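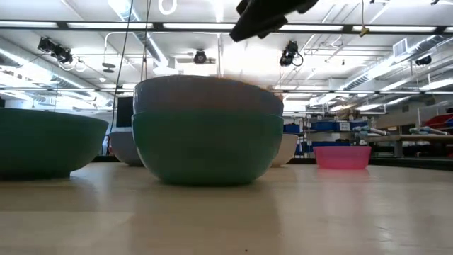 Every trade has its version of the dropped tray. In mine, which is teaching robot arms to handle kitchenware, it is the stacked bowl. A stack of two bowls looks to a person like two bowls. To a gripper it is one slightly odd object with a thick rim, and the gripper will pick it up with the confidence of a man carrying his own suitcase off the wrong train.

I was at Brornus in June when the arm did exactly this. It was meant to lift the top bowl and leave the other where it was. It took both, carried them 17 centimetres and then let go of the lower one, which rolled away and hit the floor. The software logged the attempt as a success. The fingers had closed on something, the something had gone up, and as far as the arm was concerned that was a good morning's work.

Yolandi Visser, who had been standing nearest, wanted it recorded as a safety matter. Slamet Tarigan thought this was a bit much for a plastic bowl. They argued until lunch, and I have been on Yolandi's side ever since.

The bowl is beside the point. A machine that drops things is a nuisance, and we have all lived with worse at home. A machine that drops things and reports that it hasn't is something else, and I don't much care how light the load was. 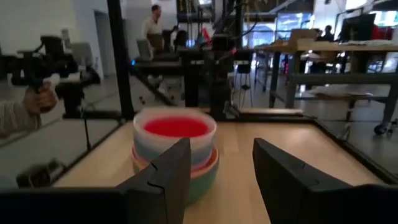 Slamet's answer was that you learn by running the thing, and he is right as far as he goes. The team had 2,317 attempts in the log by then. Habibur Debnath sat down and went back through the ones marked as successes with stacked bowls in them, and found 195 where the arm had lifted the pair. Most of those had ended quietly, with both bowls set down together, so the log had nothing to say about them.

The cure was dull. The arm now weighs what it has picked up, and if the answer is too heavy for one bowl it stops and waits for somebody. It stops rather a lot. Kagiso Makhubela, who has to walk over and restart it, has views on this that I won't repeat.

I would still keep it. We are generous with the word "fault" when a machine stops and oddly shy of it when a machine carries on, and the paperwork follows suit — a halted arm gets a report, a cheerful wrong one gets a tick. The form they use at Brornus has three boxes for why the robot stopped. I asked Yolandi where you would write that it should have, and she turned the sheet over and showed me the back, where she had been doing it in biro.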